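Robotics Workshop, Handout 3: Working inside a desktop PC
Wai-kit Lo, Ullorby, September 2020

Welcome back! Last time we picked up foam blocks. Now we get to the fun part - real hardware, with all its cables, screws and awkward corners. Your team will teach the arm to reach into a tower case and stop neatly above a part you've picked. The August group at Premley loved this one, and I think you will too.

Start by driving the arm by hand and watching the wrist camera. Learn the landmarks before you write a single waypoint. The coin-cell battery and the memory slots are my favourites, as they're so easy to spot again when you come back at a new angle. 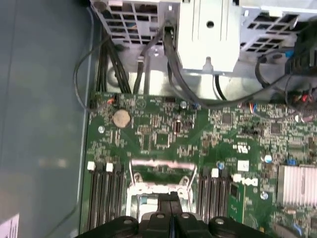

Fig. 1. Wrist camera over the motherboard, fingers pointing towards the CPU socket.

Keep your approach height at 210 mm until the gripper is square to the board, then come down slowly. Cables are the great enemy! They sag and spring about, so give them plenty of room and save a safe pose you can always go back to.

Next comes the heatsink. Shiny metal is a wonderful test for your vision code, and the edge finder from the Poon library will happily latch on to a streak of glare if you let it.
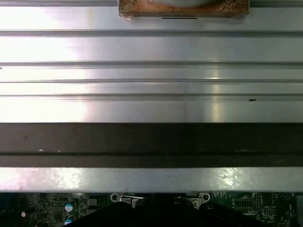

Try an exposure setting of 400 first, then 251, and compare the edges you get. Write both results in your log, even the ugly ones (those are often the most useful).

For next week: read the grasp planning chapter in the Vimville notes and bring one saved path per team, with your waypoints labelled.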